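Los cables también son un elemento de seguridad

132 compartidos · 13 comentarios

En febrero, una celda de dos brazos de Skidlow se detuvo a mitad de un ciclo de clasificación de gorras. El controlador registró un error de seguimiento en la muñeca derecha y cortó el par. El informe interno lo clasificó como «fallo de sensor» y recomendó cambiar el encoder. Se cambió. El error volvió a aparecer tras 1.611 ciclos; el anterior había saltado a los 1.602.

Una separación tan corta entre ambas cifras no apunta a un encoder. Apunta a fatiga. Ľubomír Sýkora, que revisó los registros para Drornari, encontró 3 microcortes de alimentación previos a cada parada, todos con el antebrazo en extensión máxima. El conductor trabajaba a flexión en un bucle sin radio mínimo fijado, y el plan de mantenimiento no lo mencionaba.

Mi objeción no es al diagnóstico inicial, comprensible con la información disponible. Es a la práctica de tratar el cableado exterior como accesorio. Un brazo que pierde par sin freno en la muñeca deja caer lo que lleva, y si lo que lleva es una gorra, el incidente no se notifica. Con otra carga habría habido parte de accidente. La gravedad del suceso la fijó la pieza, y el sistema de clasificación tomó eso como mérito del diseño.

Propongo tres cambios: registrar los ciclos de flexión de cada cable externo, fijar un radio mínimo por articulación en la documentación de montaje y obligar a notificar toda pérdida de par con objeto en pinza, pese lo que pese. El procedimiento de Treltadthorpe ya recoge el primero. Los otros dos cuestan una tarde de trabajo.

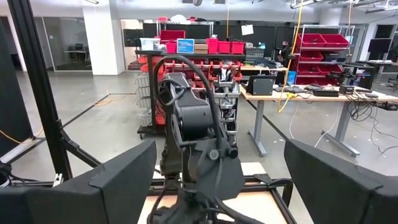
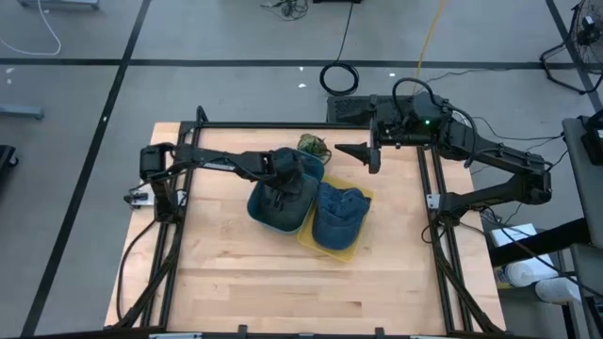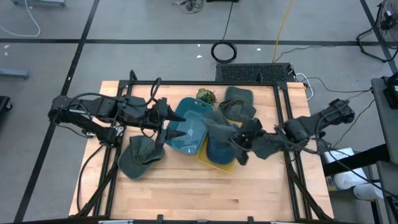 Brazos robóticos negros o gris oscuro y cableado exterior, en las tres imágenes.

41 me gusta · Compartir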